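Ticket: Stonolby label printer prints every second label blank
Status: Closed, reopened, closed
4/29/23
By the packing desk, Lindden

Symptom: The Stonolby prints one good shipping label, then one blank one, then a good one. It has done this since we changed label rolls. The Sotudano software reports that every label printed perfectly and would like us to rate our experience.

Impact: We send cookies by mail. Each order needs a label. We are currently paying for twice as many labels as we have customers, and the blank ones are going on the wall as a sort of mural.

Step 1. Turned it off and on. Printer made its cheerful noise. Next label blank.

Step 2. Ran the calibration (hold the feed button until the light blinks 4 times, then let go). The first try failed when I let go on the third blink. The second try went through and used up 11 labels to conclude that it was already calibrated.

Step 3. Cleaned the gap sensor with a dry cotton swab. A fair amount of fluff came out. No change, but I feel better about the sensor.
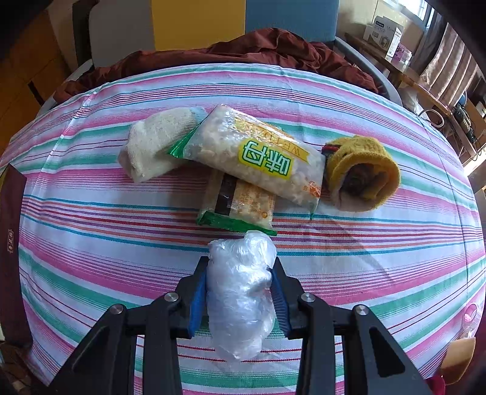
Step 4. Opened a case with Sotudano. First reply asked whether the printer was plugged in. Second reply, from a different department, asked whether we had considered unplugging it. I attached the test page both times.

Step 5. Looked at the driver. Label height was set to 2 inches. Measured a label from the new roll with the ruler from the junk drawer and it is a good bit taller than that. The old rolls really were 2 inches. Checked the January invoice from Tichý, our label supplier, and the item code on the new rolls has one extra letter at the end. The extra letter apparently stands for "different size."

Step 6. Changed the height in the driver. Still blank. Changed it in Sotudano too, where it lives under Store Profile > Regional > Other, next to the currency symbol. Sotudano had been overruling the driver all along.

Step 7. Recalibrated again. Printed ten orders in a row with no blanks. Closed ticket.

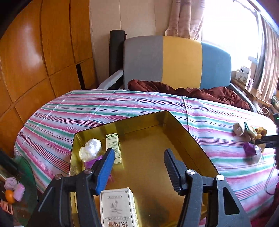 The gold tin, open, on the striped cloth.

Reopened, same afternoon. Blank labels back. Sotudano had updated itself over lunch and restored the factory settings "for your convenience." Put the height back and switched off automatic updates (Account > Notifications, naturally). Printed the rest of the batch and everything came out.

Workaround if you can't find the setting: order the old rolls. Tichý still carries them, in boxes of 200, under the code without the letter.

Still open: the test page prints upside down. It always has. I'm leaving it alone.

Comments

crumbcounter: Same printer, same problem. Ours was the height setting too. Wish I'd found this before buying a new cable.

northporch: My Sotudano doesn't have "Other" under Regional. Is this the desktop one or the web one?

packing desk: Desktop. On the web one I believe it's under Taxes.

northporch: It was under Taxes. I have no further questions.

Contact the packing desk | © 2023 | Back to top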